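October, half past nine in the morning

The Council's office at Zillthorpe received the second draft of the town's new arms today. The shield now carries five sheaves of barley upon a green ground, with a silver bridge in the base to record the crossing at Beltis. The earlier proposal for a ship in the crest has been withdrawn. Mavis Mercado, as Clerk, entered the change in the register and wrote to Naylor, the engravers, to stop work on the seal.

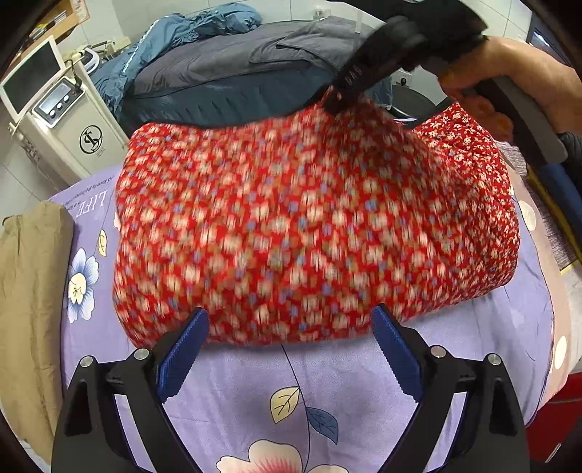

Red floral cloth, October.

The charter papers were examined before noon. The oldest grants the burgesses a weekly market and the tolls of the bridge, and is sealed in green wax. A later hand has added the motto, with one word misspelt. It was agreed that the correct form should be used on the new arms and that the old sheet should be left as it stands. The papers run to 436 leaves, and copying them will continue into the winter.

Correspondence was then taken. Grenier has offered to paint the arms on a panel for the upper hall, and asks whether the coronet is to be shown in gold or in plain yellow. The reply will follow once the full wording has been settled. A sum of 1,000 pounds remains set aside for the panel and its fixing.
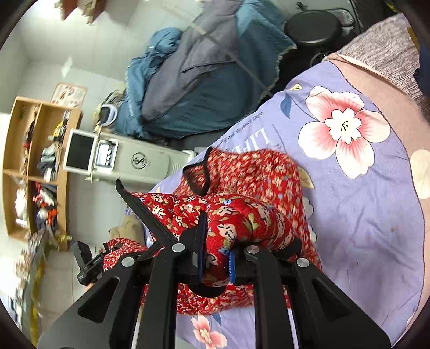
Who may use the town's arms once they are granted?
Only the Council may use them, and any other body must first apply to the Clerk in writing.

The office closed at five. The draft has been placed in the strong room with the charter, and the wording of the motto is to be read again tomorrow before it is sent out.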